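Oltetthorpe Table and Linen Rental: Frequently Asked Questions

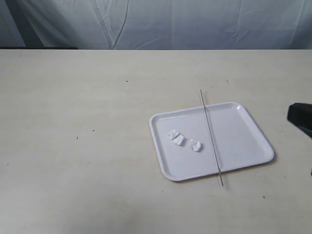 Beige laminate tabletop with a gray-blue cloth behind it.

Prices and rules on this page apply to bookings made after Monday, May 7, 2018. If you booked before then, the terms on your original confirmation still apply.

BOOKING

How far ahead do I need to book?
Two weeks is enough for most of the year. For weekends from April through September, a month is safer. Folding tables rarely run out, but the larger round ones do.

Is there a minimum order?
There is no minimum if you pick up. For delivery the minimum is $134 before tax.

Can I change my order after I pay the deposit?
Yes, up to five days before pickup or delivery. You can add items if we have them. You can drop items as long as the order stays above the delivery minimum.

What is the deposit?
One quarter of the total, paid by card. It goes toward your bill. If you cancel more than ten days out, you get it back. After that we keep it.

TABLES

What sizes do you have?
Rectangular tables come in six-foot and eight-foot lengths, both 30 inches wide. Round tables are 48, 60 or 72 inches across. All of them are 29 inches high except the kids' tables, which are 22.

How many people fit at each?
A six-foot table seats six, or eight if you use the ends. An eight-foot seats eight, or ten with the ends. Rounds seat six, eight and ten, in that order. Chairs with arms take more room, so take one person off each table.

Can I use a table without a cloth?
Yes. The laminate tops wipe clean and many people use them bare for craft sales and school events. They do have scuffs from normal use. For a dinner you will probably want a cloth.

Can I tape or staple things to the table?
Painter's tape is fine on the underside and edges. No staples, tacks or duct tape. Hot glue leaves a ring that we can't get off, and we charge for the top.

Can tables stay outside overnight?
Only under a tent or roof. Water gets into the seams and the tops swell.

LINENS

What size cloth do I need for floor length?
For a six-foot table, 90 by 132 inches. For an eight-foot, 90 by 156. For rounds, add 58 inches to the width of the table, so a 60-inch round takes a 118-inch cloth. We stock 120, and the extra inch on each side doesn't matter.

Do the linens come ironed?
They are pressed and folded, so expect fold lines. Penatent cloths (our polyester line) lose most of their creases if you put them on the night before. Cotton does not. You can use a steamer on either one. Please don't use an iron on Penatent, even on low.

Do I have to wash them before I bring them back?
No. Shake off the crumbs and put them in the bag they came in. If they are damp, hang them up first. Cloths left wet in a bag get mildew, and mildew is charged as a replacement.

What about stains?
Food and wine are covered. Candle wax, burns, ink and tears are not.

Do you rent backdrops?
Plain cloth panels only, eight or ten feet wide. The pole stand is a separate item.

DELIVERY AND PICKUP

Where do you deliver?
Anywhere in Oltetthorpe and Flekness. For addresses past Flekness, call for a price.

Do you set up?
Drivers bring items to the nearest ground-floor door and stack them there. Setup is extra and has to be on the order in advance. Stairs are charged per flight.

Where do I pick up?
The warehouse at 1419 Escobar Road, side entrance. Bring the card you paid with. Six eight-foot tables will fit in a full-size pickup bed with the tailgate down, and you need your own straps.

What if I return things late?
You have until noon the day after your event. After that it is one more day's rental for each day.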